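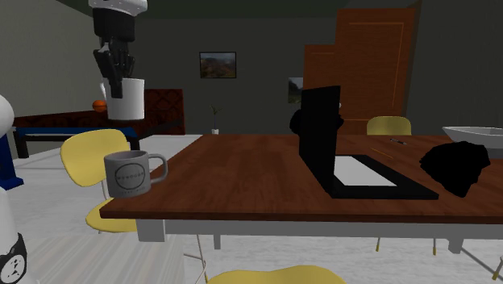 May 29, 2026
Didon build log, bench by the window, Bhatt Lane workshop

165 out of 200! That is the overnight batch in Clotora, white mug onto grey mug, start position jittered every run, nothing touched by me between pressing go and coming back in with a coffee. The last full batch was so bad I didn't bother writing the number down (should have, sorry, bad notebook habit), so take my word that this is a very good morning.

What changed since the last entry:

Grasp is now on the wall of the mug. I had been trying to close around the whole body, and the fingers don't open wide enough to do that with any slop in the approach. One finger in, one finger out, pinch the near wall, lift. It looks precarious and it holds beautifully. The mug does swing a touch if the lift is too quick, so I've capped the vertical acceleration for the first bit of travel and let it go back to normal speed once it clears the other mug.

Friction on the finger pads was wrong in the sim, and wrong in the flattering direction. I'd left the Clotora default on, and the default is basically sticky toffee. I measured ours the cheap way: a strip of the Bometti pad rubber glued on a block, block on an upturned ceramic plate, tilt until it slides, read the angle off my phone. Put the real value in and the old grasp fell apart completely. Good to know before we spent a Saturday wondering why the real arm kept dropping crockery.

Control loop is at 30 Hz for the policy side, with the joint controller running underneath at whatever speed it likes. I had talked myself into needing faster. I don't, at least for this task. Everything is slow near the mug anyway.

Room: kept the full dining room and didn't strip it back to a bare table. Yellow chairs, laptop, bowl, pictures on the wall, the lot. It renders slower but I want the wrist camera to see clutter. The laptop in this asset pack has no keys, just a blank white rectangle where they ought to be, and I spent far too long wondering if a texture had failed to load. It hadn't, that's the model. There are also a couple of black lumps on the table that ought to be something and aren't. Those ones I do think are missing textures. Leaving them in for now. They sit well out of the path and the planner treats them as solid, so they may as well earn their keep.

Failures. I went through the bad runs with the playback at quarter speed and sorted them into piles on the whiteboard:

- Biggest pile by far: handle clash. The handle of the top mug comes down on the rim of the bottom one, or close enough to tip it. Happens when the grasp rotates the mug on the way up and the place step doesn't correct for it.
- Placed too far back. The base lands on the back rim of the grey mug, teeters, goes over. Looks like a depth offset to me, always the same direction.
- Let go too high. Small drop, bounce, sometimes it stays up and sometimes it doesn't. I counted the ones that stayed up as good and I feel a bit guilty about it.
- One run where the arm picked up the mug, paused over the corner of the table, and then put it gently on the floor. No idea. I've saved the seed because I love it.

The handle thing is the one worth fixing first. My plan is to aim for handles pointing opposite ways, grey to one side and white to the other, so there's no chance of them meeting. The pose estimator already gives me the handle angle for both mugs and I'm throwing it away! So the place step gets a yaw target, handle angle of the bottom mug plus half a turn, and if the wrist can't reach that without winding up, it takes the nearest angle it can reach.

Tried it by hand first, driving the arm in with the sliders, to see how much room the fingers have at the bottom of the move. Less than I'd like. The white mug is taller and slimmer than the grey one, so the base has room to go in, but with a finger down inside the upper mug any sideways error on the way out drags the whole thing with it. 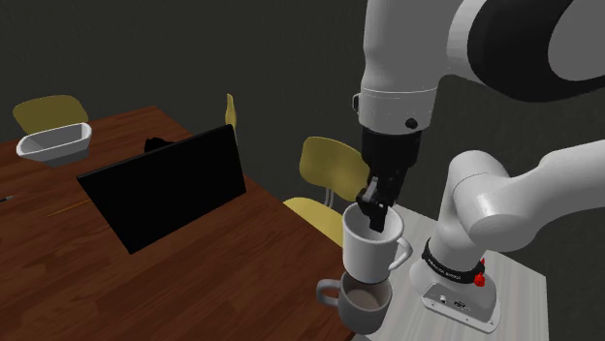 Pencilled in beside my whiteboard list by somebody at lunch: open the fingers only as far as you need to lose contact, go straight up, and don't let the planner have any say until you're clear of the rim. Also, why stack them at the corner of the table, when you've got a whole table?

Fair on both counts. The retreat was a planned move and it had been cutting the corner, heading sideways early to save a fraction of a second. I've replaced it with a dumb straight line up for a set height and then handed back to the planner. Ran a short batch after that and the drag-out failures are gone, every one. Whoever you are, there's a butter tart in the fridge with "mug" written on the bag, it's yours.

As for the corner, it's reach. The stand is right up against that end, and the middle of the table puts the elbow nearly straight by the time the wrist is vertical. It will do it, but the joint torques get ugly and I want the real build to match. On our bench the base plate holes are already drilled, so the corner is where the mugs live. I could turn the table in the sim, but then I'd be solving a problem we don't have.

Hardware side, quickly, while the sim chews:

Bench top is on and levelled. Shimmed the back left leg with a bit of aluminium offcut. The floor at Bhatt Lane slopes toward the drain and you can roll a marble from the lathe to the door.

Gripper mount adapter came off the printer fine at the second try. First one had the bolt circle mirrored, entirely my doing. Use the file in the shared folder with today's name on it and delete any other copy you've got, please.

Bometti sent the pads in the softer grade and I think I prefer it. Needs a proper look under load. The 2 spare sets are in the top drawer, in the tin with the washers.

E-stop is wired, tested, and within reach from the stool. I would like a second one at the other end of the bench before anyone runs this alone. Until that's in, please don't.

Mugs: we need a real pair with the right proportions. The ones from the kitchen are all the same size and won't sit one in the other properly. I'll try the thrift store on the weekend. Anything straight-sided for the top one, something wider for the bottom, and I'm going to buy several of each, being a realist.

Still to do:

- yaw target in the place step (started, branch is called handles-apart)
- find that depth offset. Suspect the camera transform, check it against the tool centre point before blaming the estimator
- contact check before release, so it can't let go in mid-air and get away with it
- rescore the batch with the bouncers counted as failures. It'll hurt
- swap the random seed list so we aren't tuning to the same starts
- second e-stop
- ask about the extractor fan, it's humming again

If the yaw fix does what I hope, first real mug on the real bench is early June. I've started another 200 before heading out, with the straight-up retreat in and everything else left alone. Please leave the tower on, and don't unplug the grey power bar, it's feeding the tower too.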